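Looking After Swim Gear at Home

Most racing suits and goggles wear out in the laundry room, the car or the bottom of a wet bag long before they wear out in the pool. The tips below come from swim families at the Draludside club and cover the things that get asked about most at the start of the season.

Rinse suits in cold tap water as soon as you get home. A quick rinse in the pool shower helps, but it doesn't get the chlorine out of the lining. Fill a sink, push the suit under, let it sit for 20 minutes and change the water once.

Don't wring a suit. Lay it flat on a towel, roll the towel up and press down with your hands. Then hang it over a plastic rail indoors. Metal hangers can leave rust marks on the straps, and direct sun fades the color and makes the fabric brittle.

Keep suits out of the washing machine and the dryer. If one smells even after soaking, add a capful of plain white vinegar to the sink and rinse again. Fabric softener is bad for anything stretchy.

Goggles need less work than people think. Rinse them in cool water, shake them and leave them to air dry with the lenses facing up. Never rub the inside of the lens with a finger or a towel, as the anti-fog coating comes off easily. Once the coating has gone, a drop of baby shampoo spread thin and rinsed off will get you through a practice.

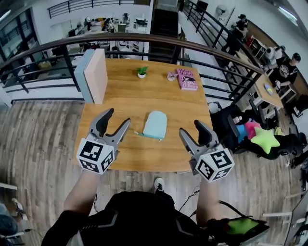 Home Tips | Words: Lovely Talavera | Filed under: Sports Gear, Laundry

Latex caps stick to themselves if they are put away damp. Pat them dry inside and out, dust the inside with a little cornstarch and fold them once. Silicone caps don't need the cornstarch. Keep both kinds away from sunscreen and hair oil.

Label everything before the first meet. A laundry marker works on towels and on the care tag of a suit, but it wears off silicone in a week or two. For caps, Mafalda Ramalho writes the name on the inside with a paint pen and leaves it overnight. For kickboards and fins, use a strip of cloth tape with the name on it and press the edges down hard.

Mesh bags are better than closed backpacks for anything wet. Hang the bag on a hook by the back door, with a tray under it. If you have to use a closed bag, turn it inside out on Saturday and wipe it down with a cloth and dish soap. Let it dry all the way before you pack it again.

Microfiber towels should be washed apart from cotton ones, which shed lint all over them. Use warm water and half the usual detergent. Two thin towels are easier to dry between heats than one thick one.

Fins and paddles can be stored flat on a shelf. Don't stand fins on their tips or leave them in a hot car in August, or the blades will warp. Yevhen Didenko keeps his in a shallow under-bed box with the foot pockets stuffed with newspaper.

At the end of the season, soak everything once more, dry it for a full day and put it in a cotton pillowcase. Check goggle straps for small cracks near the buckle and replace them now. Spare straps are cheap and hard to find on the morning of a meet.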